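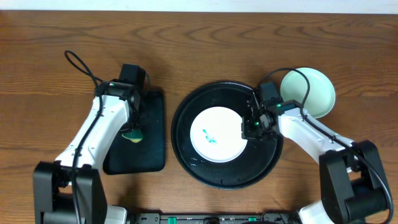 I moved the kitchen inventory off paper in January and have kept it in a spreadsheet for seven months. Notes follow, mostly for my own reference.

The sheet has 59 rows, one per item type. Columns are name, location, diameter or length in inches, weight in ounces, and date last used. The last column does most of the work. Anything with no entry for 24 weeks goes into a box in the hall closet.

Weights come from a Tamix scale that reads in steps of 7 grams, so I convert and round to the nearest half ounce. This is coarse for spoons and fine for pans. I tried a better scale and went back, as the extra digits never changed a decision.

Round plates were the hardest to name. "Dinner" and "salad" mean different sizes from one maker to the next, so I dropped both words and sort by diameter and color. Pans are listed by the width across the rim, measured outside to outside. The base is always smaller, and lids are sold by the rim.

Storage is a Wiltel shelf unit rated for 200 pounds. The heaviest shelf is well under that. The shelf pins sit slightly loose in their holes, and I have shimmed two of them with tape.

Still open: whether lids get their own rows. At present they share a row with the pan, and two of them fit more than one.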